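Rules for logging simulated pick trials: what counts as an attempt?

Posted in Automation > Good Practice
tags: simulation, gripper, trial logging, record keeping

trirstead_bench
So I've inherited the written rules for our simulated gripper trials at Trirstead and they're a mess. We run batches of 200 and the old sheet only says "log every attempt." Great, but what IS an attempt? Half of us start counting when the arm moves, the other half when the fingers close. My pass rates don't match my coworker's on the very same batch, and we've got a review in April. Also, do you throw out the runs where the gripper never gets near anything? I've been tossing them and now I feel a bit guilty about it.

woten_fan
Just count the grabs. We did 1000 that way and no one complained.

gravodstead_arms
Please don't toss them! I did exactly what you're doing for a whole season on our Gravodstead project, and I had to redo the report when somebody asked where the missing runs went (not a fun week).

What I do now is pretty simple. A trial starts when the start pose is set and the run number is assigned. If it has a number, it stays in the log forever, even if it's a total dud. Then each one gets an end code: held, dropped, touched only, no contact, or stopped by operator. Write the codes down before the batch starts and don't add new ones halfway through. I used to have 9 codes and people mixed them up constantly, so keep it short.

Second thing, write the pass rule in terms you can check later. "Held above the surface until the timer ends" is fine. "Good grasp" is hopeless, I've argued over that one way too long.

And save a wrist view with each entry, with the fingers showing. Both of these get a row on my sheet, open fingers and all: 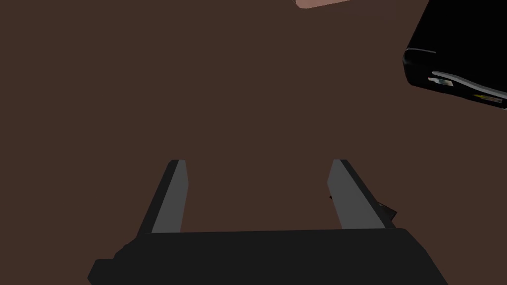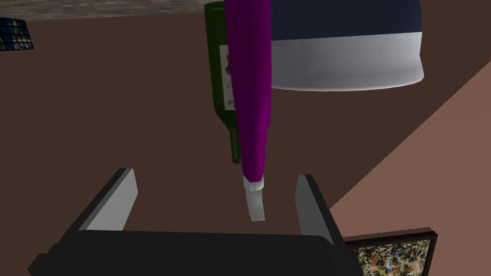 I also note the simulator version and the random seed on every row, which sounds fussy until you need to rerun one and can't. If you change friction or finger speed, that's a new batch with a new name. Don't blend it in with the old one, even if you've only got 100 runs done and it hurts to start over.

For your review I'd report the pass rate over all numbered runs first, then a second rate with operator stops taken out, clearly labeled. We use the Uysal template for this, but any spreadsheet works. If you still have the runs you tossed, put them back in and mark the date you did it.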